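Skandcombe Pantry Swap Moves to a Bigger Room, and I Came Home With Seaweed

Wednesday, November 23, 2022

If you've been meaning to get to the dried goods swap in Skandcombe, good news: it's back before the holidays, and it has a proper room at last. The swap has moved out of the hallway at the Jostden building and into Room 8, with long tables and (finally!) somewhere to put your coat down.

The idea is the same as it was in June. You bring unopened packets from the back of your cupboard, you put them on the table, and you go home with somebody else's. 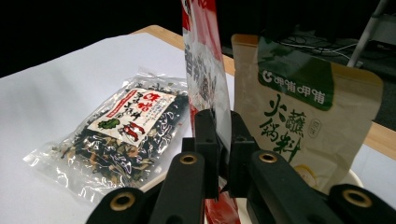 Photo: Lachlan Hollis / Skandcombe Pantry Swap

I went straight for the seaweed mix, the dark flaky kind in a clear bag with little pale bits all through it. I put it on rice, on eggs, on pretty much anything that will hold still. There was a brown paper pouch on the same table, and a tall red and white bag with big Chinese characters on it that I kept circling back to. My reading is hopeless, so I asked my neighbor Yan to come along next time and help me shop.

Lachlan Hollis, who runs the swap, told me the one thing he'd like more of is bags. People love to split a big packet with a friend, and then they're stuck holding half of it shut with their fingers. "Bring the zip kind if you have them," he said. "The big ones go first." 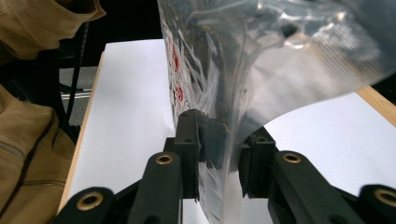
A large clear bag with a zipper seal, the kind the swap is asking for.

I've got a drawer full of those at home, so that's my contribution sorted. Prilletti, the deli across the street, is also giving swappers $2 off a coffee all week, and I used mine before I'd even looked at the tables.

The swap runs through Saturday afternoon. Homemade food can't be accepted, and neither can anything past its date. Enter by the side door and follow the signs to Room 8.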